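Handheld fan or pedestal fan for a small office?
Castthorpe Community Board > Home & Office

edet16
Office is boiling by 3pm. Got a big black pedestal fan but it blows paper everywhere. Anyone switched to one of those little handheld ones? Worth it or a toy

godura_m
Toy. Had a Silora one, gave up on it in August. Keep the pedestal, tilt the head up so it's not hitting the desk

tealbox
Disagree!! Use both. Round table in ours, big fan on the floor, little one for your face.

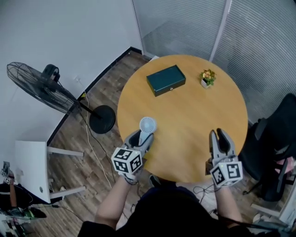
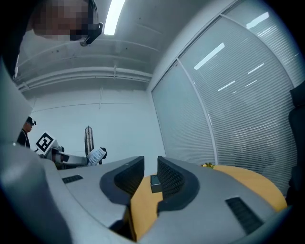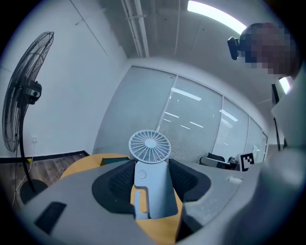
Cost me 300 less than a portable air con and thats before the leccy. Also, keep the cable off the walkway, mine's been kicked loose around 16 times

godura_m
Little ones die by lunch though. Charging it every day, no ta

tealbox
Depends on the speed. Low does me all day

edet16
Low on mine would be pointless, desk's right by the window. Will try tilting teh big one first. Anyone know if the grille comes off for cleaning?

godura_m
Mine's clips, some are screws. Unplug it first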